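COMMUNIQUÉ DE PRESSE
Plarkitz, Ornuvville -- octobre

Plarkitz ouvre Burnolura, son service d'aide à l'achat de cellules robotisées pour les petits centres de tri

Bonjour à toutes et à tous ! Je signe ce communiqué moi-même, parce que le sujet m'occupe depuis 11 mois et que j'avais envie de vous le raconter avec mes mots. Plarkitz lance ce mois-ci Burnolura, un service destiné aux petites structures qui veulent s'équiper d'un ou deux bras robotisés et qui ne savent pas par quel bout prendre le devis.

L'idée est née d'une erreur (la mienne). Quand nous avons monté notre premier budget, j'avais mis presque tout l'argent dans les bras et j'avais traité le reste comme de la menuiserie. Or le reste, c'est le châssis, les parois, les supports, les pinces, les câbles, les caméras, et surtout les heures de réglage ! Au bout du compte, ces postes ont pesé 40 % de la dépense. Nous avons dû repousser l'achat des pinces de rechange à l'exercice suivant, et Leonie Petersen, qui tient nos comptes, me le rappelle encore à chaque réunion.

Notre cellule d'Ornuvville travaille aujourd'hui sur le tri de bouteilles en plastique, à ramasser sur un tapis et à déposer dans un panier en tissu. C'est une tâche modeste, et c'est exactement celle que nos premiers clients nous demandent de chiffrer.
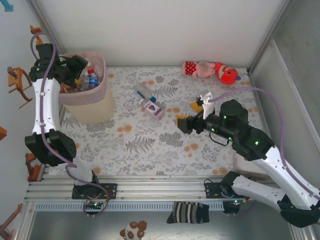 Deux bras sur un même rail, des bouteilles couchées sur le tapis et d'autres déjà dans le panier. Plarkitz, Ornuvville.

Avec Burnolura, on commence par une visite. Nous regardons les objets à manipuler, la place disponible, les prises de courant, la hauteur sous plafond, et nous posons beaucoup de questions ennuyeuses : qui redémarre la machine le matin ? Où range-t-on les pièces ? Combien de temps peut-on rester à l'arrêt avant que ça coûte vraiment cher ? Ensuite vient un budget en deux colonnes, l'achat d'un côté, la première année de fonctionnement de l'autre. J'insiste sur la seconde colonne, celle que je n'avais pas remplie à l'époque.

Nous demandons aussi au client de nous confier ses vrais objets, avec leurs étiquettes et leurs bouchons, dans l'état où ils arrivent chez lui. Une bouteille transparente, par exemple, c'est un petit cauchemar à chiffrer : le plastique renvoie la lumière, on voit ce qu'il y a derrière, et les gouttelettes ajoutent des dizaines de points brillants. Si votre flux contient surtout ce genre d'articles, mieux vaut prévoir une ligne « essais d'éclairage » dès le départ -- elle est presque toujours absente des devis que l'on m'envoie à relire.
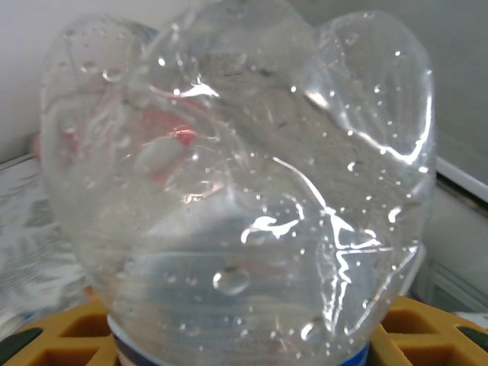
Gros plan sur le fond d'une bouteille transparente parsemée de gouttelettes.

Pour le matériel, nous avons signé un accord avec Motaung, qui assemble des châssis en profilé aluminium et tient un stock de supports. Leurs délais sont indiqués par écrit pour chaque pièce, et le client commande directement chez eux, sans commission pour nous. Plarkitz facture uniquement la visite, le dossier budgétaire et le suivi de la mise en route. Je sais que la question va m'être posée, alors autant y répondre tout de suite !

Et puis il y a le choix entre un bras et deux. On me le demande à chaque rendez-vous. Deux bras sur le même rail, c'est plus de portée et davantage de possibilités, mais aussi des trajectoires à coordonner, du câble en plus et un second jeu de doigts à garder en réserve. Notre dossier présente systématiquement les deux versions côte à côte, avec les mêmes objets et le même tapis, pour que la comparaison se lise facilement. Si un seul bras vous suffit, ce sera écrit noir sur blanc dans le dossier.

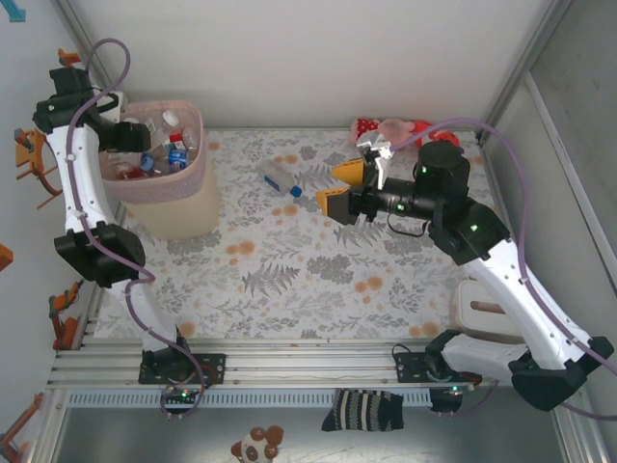
Les deux bras de la cellule sur leur rail

Je reçois les responsables d'achat dans notre atelier d'Ornuvville le matin à partir de 9 heures, sur rendez-vous. Apportez vos bouteilles, vos flacons, vos cartons tordus et, si vous l'avez, le devis qui vous inquiète : on le relit ensemble, crayon en main, avec un café. Les journalistes sont les bienvenus aussi, et Leonie Petersen peut leur montrer le modèle de budget vierge.

Contact presse : Lorna Evangelista, Plarkitz, Ornuvville
Dossier budgétaire Burnolura : disponible sur demande auprès de Leonie Petersen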